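Updates > Workshops > Mellden > Handling Cell 2

Handling Cell 2, Mellden workshop: maintenance notes in a thread. Posted by Nektarios Andreadis, cell supervision, 16 July 2020.

1/ Cell 2 has been returned to service following its scheduled inspection. This thread records the condition of the gripper, the work carried out and the points that operators on both shifts are asked to observe.

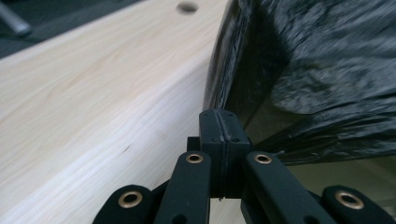

2/ The inspection was brought forward after operators reported that the fingers were closing unevenly on thin material. The reports were clear and included the program number in each case. Please continue to file them in this way.

3/ The gripper is of the parallel-link type. Its black linkage arms end in rounded tips with brass-colored bushings, and the condition of those bushings largely decides how evenly the fingers meet. They are therefore the first item on the inspection sheet.

4/ Before any work on the tool, the arm is to be moved to the service position, the drive switched off and the key removed from the cabinet. The key stays with the person doing the work until the tool has been refitted.

5/ Each joint was moved by hand through its full travel. One was found to be stiff at the closed end. The pin was withdrawn, cleaned with a dry cloth and refitted. No scoring was found on the pin and it has been kept in use.

6/ Play was then checked at all joints with the fingers half open. The readings were within the limit on the sheet. They have been entered in the cell log under line 1667.

7/ The upper edge of one half of the central block shows slight chipping and wear. The screw seats are sound and the damage does not reach them. The block has been left in place and will be looked at again at the next inspection.

8/ Operators are reminded that the block must not be used as a stop when the tool is lowered toward a board. If a taught point brings it into contact with the work, the point is to be corrected before the program is run again.

9/ The screws were removed one at a time, cleaned and tightened in a cross pattern. Paint marks have been renewed. A broken mark means that a screw has turned, and the cell is to be stopped until it has been checked.

10/ A word on plastic bags and film. Loose folds can be drawn into the linkage as the fingers close. When a program works close to a bag, it must run at reduced speed, and the operator must remain at the panel.

11/ Wood dust is to be brushed from the linkage at the end of every shift. Compressed air is not permitted for this purpose in Cell 2, as it drives dust into the joints. A soft brush is kept on the hook inside the cabinet door.

12/ The inspection interval is now 8 weeks in place of 12. This applies to Cell 2 only. The cell at Jurmont remains on its present schedule, and staff who work at both sites should check the label on the cabinet.

13/ The taught points were checked after the tool was refitted. Two required a small correction in height. The earlier program has been archived and should not be loaded. The current version carries the Prindico job name and the letter C.

14/ A spare set of bushings has been requested from stores. Until it arrives, any new play or noise at the joints is to be reported before the next cycle is started.

15/ Questions on the revised sheet may be left in the cell log or sent to the Mellden workshop office. The printed copy from April has been withdrawn from the cabinet.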